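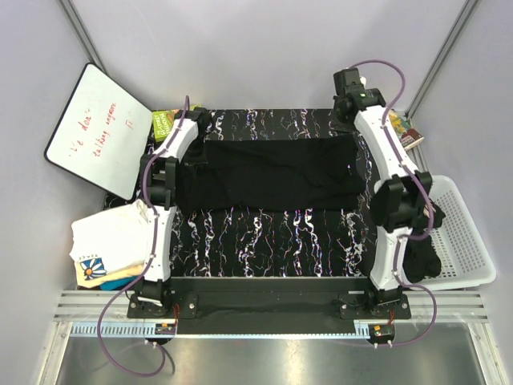
7/27/19
By Lucian Mihăilă

Progress report to Skukum: Trelside clothing reuse project, second period

This report covers the work from the start of May up to now. The first report dealt with the lease, the shelving and the hiring, and I won't repeat any of that.

Intake and output

We took in 3,254 garments in the period. Of these, 1,859 have been checked, folded, labeled and sent out to the partner shops. Another 713 went to textile recycling because they were torn, stained past cleaning or stretched out of shape. The rest are still at Trelside, either waiting for a first check or set aside for repair.

The recycling share is higher than I told you to expect. Most of the difference comes from two large deliveries in May that had been stored in a damp basement. We opened every bag, and a good part of the contents had mildew. We now ask donors where the clothes have been kept before we agree to a pickup, and we have turned down one offer on that basis.

Flat checking

The main change in this period is that every garment is laid out flat before anyone decides what happens to it. Before, people held things up by the shoulders, looked at the front and back, and put them in a pile. That was quick, but the shops were sending pieces back with small holes, missing buttons and lint that we should have caught.

The method is simple. The garment goes down crosswise on the table, gets smoothed from the middle outward, and the edges are pulled until they lie fairly straight. Low wrinkles are fine. Folds that hide fabric are not. Then it is looked over, turned and looked over again. Returns from the shops have dropped since we began doing this, and Bucur, which takes the largest number of pieces from us, has stopped running its own second check.

It does take longer. I had hoped the added time would be made up by fewer returns, and for shirts and pants that is how it has worked. For knitwear it hasn't yet, as knits shift while they are being smoothed and often have to be laid out twice.

Dark clothes

Black and navy garments are still our weak point. They make up a large part of what comes in, and they are the hardest to check. Seams, worn patches and small tears don't show well, while lint and pale specks show very well and pull the eye away from everything else. A speck on black cloth may be a thread end, a bleach spot or just dust, and it has to be touched to find out.

The surface matters too. On a dark tabletop the outline of a black garment is easy to lose, particularly at the corners, and a sleeve tucked underneath can be missed. We tried spreading a white bedsheet over the table first. The outline was much clearer, but the sheet moved along with the garment and shed lint onto it, so we gave that up. A plain light mat that grips the table would probably do the job. I have asked Onotetti for a price on three mats in a size that takes an adult coat with the sleeves out. Their first quote was for a smaller size, and I am waiting for the corrected one.

Until then, dark pieces are checked in the morning only, when the daylight is best, and they are kept in their own bins so that they don't get mixed into the afternoon work.

Folding

The shops asked for one fold per type of garment so that stacks sit level on their shelves. We agreed on these in May:

T-shirts and light tops: sides in, then in thirds from the hem.
Button shirts: every second button closed, sides in, then in half.
Pants: leg over leg, then in thirds from the cuff.
Sweaters: sleeves across the back, then in half. Never hung.

Children's clothes follow the same folds but are tied in bundles by size. The shops like the bundles. We had some trouble with string leaving marks on soft fabric, and have switched to strips cut from T-shirts that were going to recycling anyway.

Labels are the part I am least happy with. The pins we started with left holes in thin cotton. The stickers we moved to come off in the van, or don't come off at all when the customer gets home. We are now trying paper bands that go around the folded piece. They hold well on shirts and slide off sweaters.

Repairs

The repair shelf is full. Most of what is on it needs a button, a hem or a short length of seam, and none of that is difficult work. We have one sewing machine, and it was out of use for part of June while we waited on a part. It is running again. Hand sewing went on in the meantime, mainly buttons, but that didn't keep up with what was coming in.

I have set a limit for the shelf. Once it is full, a garment needing more than one repair goes to recycling unless it is a winter coat. Coats are always worth the time, and we will want as many as we can get before fall.

Spending

The amount set aside for supplies is being spent at the planned rate. The sewing machine part came out of the maintenance line. Transport is over plan because of the two large pickups in May, and I expect it to come back in line by the end of the next period if we keep to shorter routes. I am not asking for any money to be moved between lines at this point. If the mats cost more than the supplies line can carry, I will write to you before ordering.

Next period

The first job is to clear the unchecked bins at Trelside before the fall donations begin. After that comes the knitwear problem. One idea is to check knits already folded in half, one side at a time, so there is less loose fabric to move around — we will try it on a single bin and compare the returns.

Bucur has also asked whether we can send coats and jackets on hangers. I have said yes in principle, but we have no rail in the van at present, and I need to find out what fitting one would involve.

The monthly intake sheets will follow separately, in the same layout as last time. I still owe you the signed copy of the Bucur agreement and will send it with them.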